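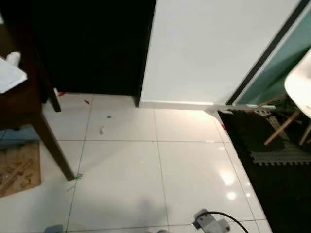 White tile, again

20th February

Every place I've rented in the last few years has had a white tile floor, and every landlord has told me it makes the room look bigger. I have my doubts. What a glossy white tile does is show you things. Crumbs, hair, the one coffee drip you thought you'd caught. I mopped on Saturday night and by breakfast there were footprints, mine, going to the window and back.

So I went looking for advice, and the advice is mostly people selling bottles. Ovari makes a floor shine that promises a "mirror finish." I already have a mirror finish. On a bright day I can't look at the tiles without squinting, and I'd pay good money for less of it. Raltus sells a grout pen, white only, and my grout is gray. I like it gray. Gray grout is the one part of this floor that looks the same on Friday as it did on Monday, and I'm not going to spend an afternoon on my knees painting it a color that will be gray again by November.

What I've settled on is dull. Warm water, a very small squirt of dish soap, a flat mop wrung out hard, then an old towel pushed around with one foot. The towel matters more than the soap. When I skip it I get streaks, and no bottle I've bought has fixed that, including the Drikley one, which smelled like a dentist's office.

Cardboard under the table is the other thing people argue about. Some swear by it for catching drips and saving the tile from scratches. Maybe. It also soaks up whatever lands on it and keeps it there, and a stained flattened box doesn't make a floor look cared for. Dark mats do better, as long as you lift them. I know a lot of mats that have never been lifted.

Dark wood furniture I will defend, even though it shows dust worse than anything. A brown table leg against white tile at least gives your eye somewhere to stop.

I still have 200 ml of the Ovari left if anyone local wants it. Bring your own sunglasses.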